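Planning and perception for bin picking: talk notes
Erlinda Barredo
Version of 3 Jan 2025

Opening. Say who I am and what I work on: the software between the camera and the arm at Cuvonum. I'm not covering gripper design. If people want grippers, send them to the Kozłowski talk in the next room.

Slide 2. The stack. Go left to right and keep it short. Camera driver, segmentation, grasp proposals, ranking, motion planner, controller. Rimeo is our name for the layer that holds these together. It passes messages, keeps the clock, and logs everything. Prasach is the planner. People mix the two up, so say it twice.

Slide 3. Why a bin is harder than a table. On a table the planner can come in from nearly any direction. In a bin the walls rule most of that out before you start. A grasp can score very well in perception and still be useless, because the wrist can't get there. Our first version ranked grasps with no idea of the walls. It would send the best one, the planner would fail, and it would send the next one. We spent most of the cycle time failing.

Slide 4. The fix. We moved a cheap wall check in front of the ranking. It uses a simple box for the bin and a few capsules for the arm. It's rough on purpose. Anything that survives goes to Prasach for the full check. We cap it at 30 candidates. Someone always asks why 30. We tried more and the picks didn't get better, they just got slower.
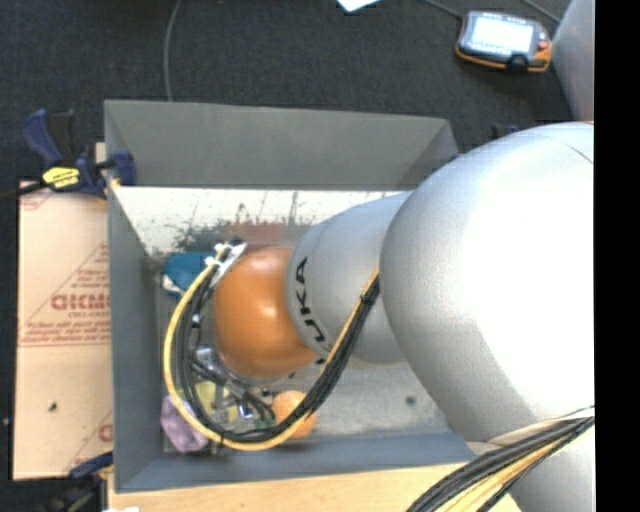 Slide 5. Cables. Pause here, this is the part people write to me about afterward. The robot model you download has clean links and nothing attached to them. A real arm has a cable bundle on the outside, and it moves when the wrist turns. The planner doesn't know about it unless you tell it. We model it as two fat capsules fixed to the links, plus a limit on how far the last joint can rotate from its home angle. The capsules are too big in most poses. We lose some reachable grasps near the walls and I'm fine with that.

If asked about simulating the cable properly: we tried in April. It was too slow to run inside the planner and the shape was still wrong half the time. We may use it offline to size the capsules.

Slide 6. What the camera gets wrong. The arm blocks the view of the bin while it's picking, so we only take a new depth image after it has moved clear. Shiny parts leave holes in the depth. We fill small holes from their neighbors and treat large ones as solid. Treating them as empty was the old default and it was a bad default.

Slide 7. Calibration. The bin has to stay where the software thinks it is. Clamp it. Then check it anyway. Rimeo fits the rim at startup and refuses to run if the fit has shifted by more than 2 mm. People complain about this check. Leave it on.

Slide 8. Logs. Show the replay tool, recorded clip only, no live demo. We keep the last 3000 attempts with the depth image, the candidate list, and the reason each candidate was thrown out. The reject reason is the field I use most. Before we had it, every failed pick looked like a perception problem. Plenty of them were joint limits.

Skip slide 9 if we're running behind.

Slide 9. Retries. After a miss, don't send the same grasp again. Mark that spot, lower its score, take a new image. Scores recover after two cycles.

Slide 10. Open items. Soft objects change shape when touched and our grasp scores assume they don't. Placing is still scripted. Questions.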